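Keeping grout clean without the big scrub

I used to save the grout for one miserable day in September, and my knees hated me for it! Now I do a little strip every time I wipe down the sink, and it never gets ahead of me.

Mix baking soda with a splash of water until it's like toothpaste, spread it on with an old toothbrush, and go have your coffee. Give it 18 minutes or so (I set the oven timer), scrub lightly, rinse well. White grout lines between blue brick-pattern tiles show every bit of grime, so I go along the rows first and do the short upright joints after. If there's a metal strip in the corner, use a soft cloth on that, no brush.

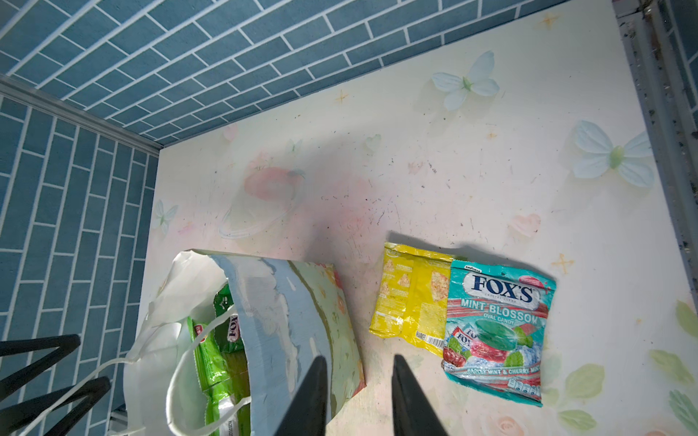
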